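Wistthorpe Robotics Board > Manipulation > Learned placing

Thread: Placing cans upright with the Ploneck method, our result

ploneck_user
Posted Monday

Hello all. We repeated the Pacheco test with our own arm and a green drink can, with two snack bags on the same table. We made 201 trials and 66 failed. Most failures came when the can was held nearly flat above the table, as in this grasp.
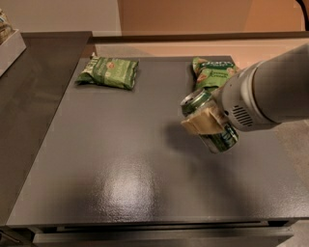
Re: Is the failure rate too high?

gridmouse
I think 66 is too many for a method paper. Did you train with the bags on the table, or only with the can? The grasp angle is maybe not your real problem.

ploneck_user
Only with the can. The bags came later, in the test.

colon_lab3
I do not agree with gridmouse. We saw the same at Colon with a bare table. For us it was the wrist – the policy turns it too late. Please show one grasp with the can upright.

ploneck_user
This one is from the same set-up.

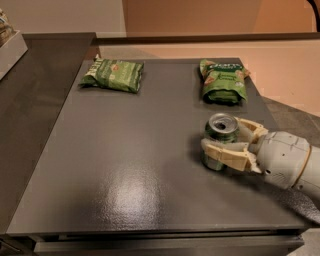
Can upright in the gripper, second bag behind it.

gridmouse
Thank you, but one upright grasp does not tell me if the wrist is late. I would run the test again without bags, 6 blocks, same start poses.

colon_lab3
Fine, but log the wrist angle also. We kept 3 values per trial and it was enough.

ploneck_user
I will do both and post the numbers in June.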